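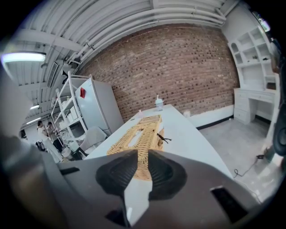

Woven mat on the long white table, brick wall behind.

Pre-Season Inspection Checklist: Plurum 17 City Bike
Form 1025, revised November

Scope: all Plurum 17 units returning to hire after winter storage. One form per bicycle. Mark each item Pass, Adjust or Fail. An Adjust is changed to Pass only after the item has been checked again. Any Fail keeps the bicycle off the rack.

Frame number, lock number and odometer reading go in the header before work starts. Units showing more than 4000 miles also get the high-mileage items at the end.

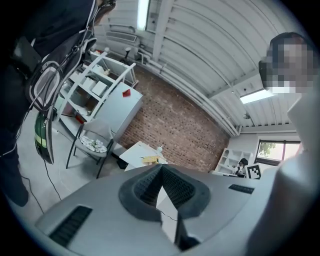 Van Dusen Cycle Hire | Fleet Maintenance, Drimholm Depot

1. Frame and fork
Wipe down the head tube, bottom bracket shell and both dropouts before looking for cracks. Check the underside of the down tube for dents and lifted paint.
Comment: A hairline in the clear coat at the rear rack mount is common on this frame. Mark Pass if a fingernail does not catch. If it catches, mark Fail and tag the frame.

2. Headset
Front brake on, rock the bicycle forward and back. No knock. Lift the front end and turn the bar through its full travel. No tight spot at center.
Comment: Two units were marked Pass last season with a notch at center. Adjusting the preload does not cure a notch. Replace the lower bearing.

3. Handlebar and stem
Stand in front, wheel between the knees, and try to twist the bar. No movement. Stem faceplate bolts to 9 Nm, tightened alternately, with equal gap top and bottom. Grips must not rotate. End plugs present on both sides.

4. Brakes
Lever must stop clear of the grip at full pull. Check inner cables for frayed strands at the anchor bolt. Pads to be changed at the wear line, in pairs.
Comment: Rear pads wear faster on the hill route bikes. Write the route letter next to this item so that pad orders can be split.

5. Wheels and tires
Spin each wheel and watch the rim at the pad. Side-to-side movement over 1 mm is Adjust. Check spokes by hand in pairs. Inflate to the pressure on the sidewall and leave for one hour before reading again.
Comment: Sidewall cracking from storage is a Fail at any depth where cord shows.

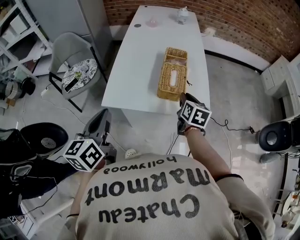

At the table with the woven tissue box.

6. Drivetrain
Chain wear by gauge. Lubricate, run through, wipe dry. Crank bolts checked with the torque wrench, not by feel. Pedals spin freely and have both reflectors.
Comment: The left pedal is left-hand thread. One crank arm was stripped last season and charged to the parts budget.

7. Kusudus rear hub
Select each gear in turn under light load on the stand, then again on the yard loop. Axle nuts tight, anti-rotation washers seated with the tab in the dropout. Shift cable marks lined up in the middle gear.
Comment: If the marks line up and the hub still slips, do not open it on the bench. Mark Fail and send the complete wheel out. Put the frame number on the wheel tag.
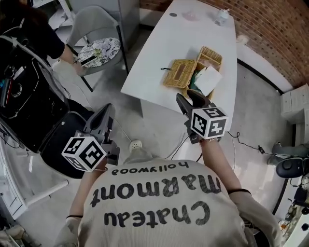
8. Lights, reflectors and bell
Front and rear light on, steady and flashing. Rear light must stay on for at least three minutes after the wheel stops. Reflectors clean and square to the road. Bell heard from the far side of the yard.

9. Saddle and seatpost
Post at or below the minimum insertion mark when set to the tallest position. Grease the post on every bike, including those marked Pass. Quick-release lever closes with firm hand pressure.
Comment: Missing height decals are recorded here. They are not a Fail.

High-mileage items
Remove bottom bracket and inspect threads. Replace both brake cables and housings whatever their condition. Replace chain and sprocket together.

Result: Release / Hold / Scrap
Inspector initials, bay number and time finished. Forms go in the tray by 4:30 p.m. Forms without an odometer reading are returned to the bay.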